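Subject: Re: [zesar-tableware] Plates with writing on, and where to keep them
From: Rogério Guerra

Evening all,

> I've caught the bug for printed plates and I'm running out of places to put
> them. Does anyone keep theirs standing up in a rack, or is it stacks all the
> way? I'm worried about scratching the pattern. Also would love to know what
> other people have with Chinese lettering on, mine are all plain blue and
> white and I fancy something louder.

Oh, you've come to the right list! Racks, every time. I had mine in stacks for years in our old flat in Danladi and the one I wanted was always at the bottom, so I used the same two plates for everything and forgot I owned the rest. Now they stand up where I can see the fronts, and I pick a different one for my toast every morning, which is a silly amount of fun.

The rack on my shelf is a dark teal plastic one with rounded corners and a bit of a raised rim. I went for the colour first, I'll admit, but it goes so well with the teal-rimmed plates that I've stopped looking for a second one that matches (if anyone spots one, shout). Small plates go inside, bigger ones lean at the front.

As for scratching, I put a sheet of kitchen paper between any two that touch face to back. Mine have been fine so far. Gold edges I'd be fussier about, and I'd keep those out of the dishwasher as well.

And louder, yes please! My favourite has a big orange sunburst in the middle with a plaque running across it on the slant, and 該吃飯了 in red round the edge, which is more or less "time to eat". It says it twice, in case you missed it the first time. The small teal-rimmed one has 好食好味 on a little label, so good food, good flavour. I can't look at either of them without getting peckish.
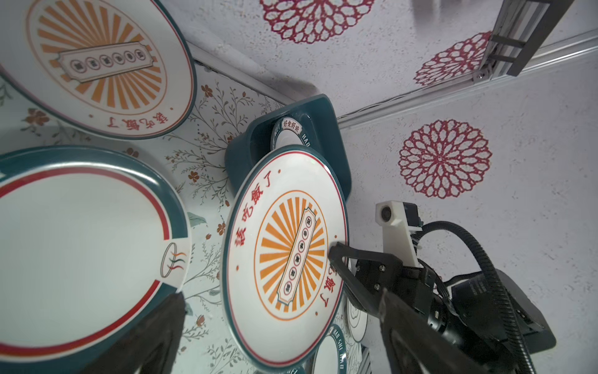 I'd also have a rummage in the Mernance shop if you're ever near it, on the low shelves at the back. I paid 9 pounds for a lovely wide noodle bowl there in March and went home grinning. Do post what you find, and tell us how deep your shelves are, then we can work out what'll fit.

All the best,
Rogério

Contact the list owner | © Zesar Tableware List | Back to top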